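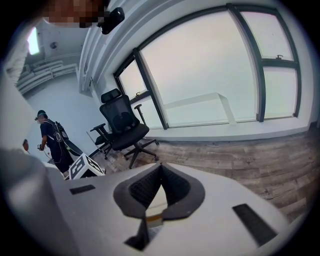 Jakus Hand-Held Gripper Kit

Product page / Data collection tools / Hand-held

The Jakus kit is a hand-held gripper with a backpack harness, made for recording manipulation tasks by hand and using the recordings to train a robot arm. The operator wears the pack, holds the gripper and does the job at normal walking and working speed. No arm is needed on site during recording.

It is sold by Liao as a single-operator kit or as a two-operator kit. Both ship from our warehouse in Sorkinthorpe.

Who it is for

Labs and integrators who need recordings from ordinary rooms: offices, kitchens, stock rooms, hallways. If all your work is done at one fixed bench, the Rakow bench stand is cheaper and you won't need the harness.

What's in the single-operator kit

Gripper with camera, white shell
Backpack harness with adjustable shoulder straps
Battery and charger
Cable set
Marker cube for calibration
Spare jaw inserts, 3 pairs
Carry case
Printed setup guide

The two-operator kit doubles everything except the marker cube and the case. The larger case is included in the price.

Gripper

The camera looks out over the jaw through a wide-angle lens, so the recording takes in the room as well as the object being picked up. Straight edges such as window frames and floor planks come out curved in the raw video. The desktop software can flatten them on export, but most customers train on the raw view and leave this switched off.

Jaw inserts are a wear part. They slide out without tools. Check them after each day of recording and swap them in pairs.

Harness

The recording unit and battery ride in the pack and the cables run forward around the body to the gripper. Leave enough slack for a full arm reach, then clip the rest to the strap. Shorter operators should take up the shoulder straps first and the chest strap second.
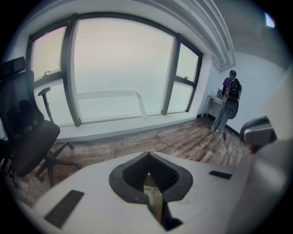
Operator wearing the pack at a small white desk, seen from a hand-held gripper.

Setting up a room

Allow 15 minutes for the first setup and less once you know the kit.

1. Charge the battery fully.
2. Put the marker cube on a flat surface where the gripper camera can see it.
3. Switch on the recorder and wait for the green light.
4. Move the gripper slowly past the cube for 10 seconds.
5. Check the tracking status on the recorder, then start your task.

Repeat step 4 if you change rooms or if the gripper is dropped. Large windows are fine in even daylight. In direct sun, pull the blinds or work with the window behind you. Bare white walls give the tracker little to follow, so keep some furniture in view where you can.

Working with two operators

Two kits can record in the same room. Name each recorder in the software before you start, or the files will be hard to sort later. Calibrate one gripper at a time with the shared cube. Keep floor cables out of the walking path.

Software

The desktop software runs on Windows and Linux. It copies files from the recorder, lines up the tracks from both grippers and exports video with matching position data. There is a face blur option under Export. It is off by default and adds to the export time. Updates are free for the life of the kit.

Warranty and returns

Recorder and gripper: 3 years. Battery: 1 year. Jaw inserts and straps are not covered. Unused kits can be returned in the original case.

Availability

Single-operator kits are in stock. Two-operator kits are built to order and take 8 weeks. The next batch ships in October.

Related items

Rakow bench stand
Spare battery
Jaw inserts, pack of 10
Extra marker cube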